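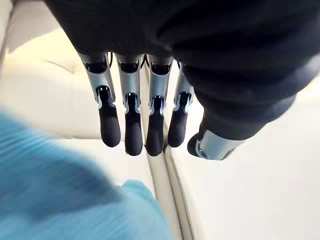 I've worked at Hedegaard for long enough to remember when the returns room was one long bench, a radio and a bin of lint rollers. We clean and refold soft furnishings and throws for hire companies, and for most of this year I've shared the job with a robot. I love it! I know that's not what you're meant to say about the thing that's learning your job, but I do. Look at those black rounded fingertips, so smooth and soft-looking next to all that silver metal. I spend a good part of my day watching them hang over a bit of blue cloth on a cream cushion, and I still get a little thrill in the half second before they go down.

Everyone on the floor calls it Carton. That was the name printed on the paperwork and we never bothered with another one. The company that sets it up is Dudeck, and they've been good about coming out to our place in Grarstead when things go funny, even in the weeks when visitors had to wait in the car park for a temperature check.

So what does it do all day? Mostly the picking up and moving. A return comes in, someone puts it on the padded station, and Carton lifts the loose pieces off the upholstery and drops them in the right tub. Cloths, covers, those slippery little arm protectors that used to end up behind everything. Then one of us does the inspection, the spot cleaning and the folding. It can't fold. Well, it has folded, if you're generous about the word, and there was a pillowcase in February that we pinned up on the noticeboard because we were so proud of it.

I didn't expect to care so much about the lifting part. Before, I'd bend and reach over a lounge all morning and by lunch my lower back had an opinion on everything. On a normal day now we clear 119 returns, and I do most of mine standing up straight. My shoulder hasn't needed the physio since winter. I've also taken up swimming again, which has nothing to do with robots except that I've got the energy for it.

The job itself has changed colour a bit. I used to know fabric by touch without ever having to say anything about it. These days I get asked to put it into words. Why did you pinch that one at the corner and scoop the other one? Why did you go slower? I'd never thought about it, so I started a notebook, and there are 60 pages in it now, with terrible drawings. Velvet gets its own section. So does anything with a fringe (fringe is a nightmare, ask anyone in the building).

Some of it I'm less sunny about. We went from six people on the bench to four. Two moved over to dispatch and they say they're happy there, and I believe them, but lunch is quieter. The talk on the bench was half the reason I liked coming in. You can't really chat about last night's telly when you're keeping an eye on a tray and listening for the stop tone. And the newer staff learn inspection first, so they miss that slow month of just handling stuff, which is where I picked up nearly everything I know. I've asked if we can give them a fortnight on the old bench before they go near the station. The answer so far is "maybe after stocktake".

The pay thing gets asked a lot, so: the four of us got a bump when our roles were renamed. It wasn't huge. It did come with proper training hours, paid, on the clock, and I can now reset the station, swap a tub sensor and read most of the error log without ringing Dudeck.

We've put more than 460 throws through in the last week alone, thanks to all the Christmas party hire coming back at once, sticky with who knows what. Favourite stain so far is a perfect ring of beetroot dip. I got it out too, cold water and patience.

It's 31 December 2020 and I'm writing this at the kitchen table with my feet in a bucket of ice water, because it's stinking hot. We're back on Monday. First job on my list is the section on crushed satin, and I want to try the cushions turned the other way round on the station so the piping doesn't sit right where you need to grab. If that works I'll post about it.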